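Notes from the Huvar open day, April

We went to the Huvar site on Wednesday to see the two-arm cells that Zerex supplies the controllers for. The morning was mostly slides. The useful part was an hour on the floor, where they talked openly about a fault they had in the winter.

## The fault

One arm in cell 31 kept moving for a short time after a stop command. It travelled far enough to hit the other arm's wrist and crack the housing. Repair and lost time came to $2777. The log showed the stop request had arrived, but the controller was still working through a queue of old motion commands and finished those first. The delay was 800 milliseconds.

Gebreyes, the firm that does their safety checks, had tested the stop with one arm running. With both running the queue got longer, and that case was not on the test sheet - it is now.

## What they changed

- A stop now clears the queue on both arms.
- The hardwired stop cuts drive power and does not go through the controller at all.
- Speed is limited whenever both grippers are working over the same part of the table.
- Practice work uses light items such as markers and mesh pencil cups.

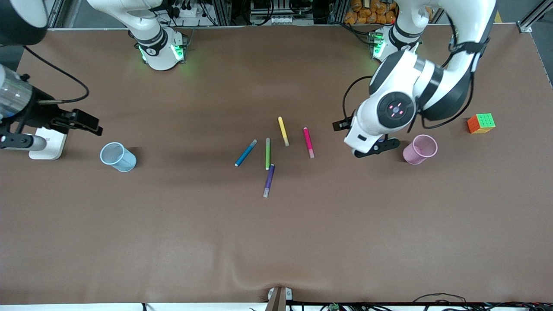 ## Questions from the group

Someone asked how many stop tests had been run after the fix. The answer was 2999, with no late stops. I asked if the same software is used in the Flinix line next door. It is, and that line gets the update in the next shutdown. Until then it runs one arm at a time.

We asked for a copy of the new test sheet and they agreed to send it. Our own sheet has the same gap, so I have put two-arm stops on the list for our next check.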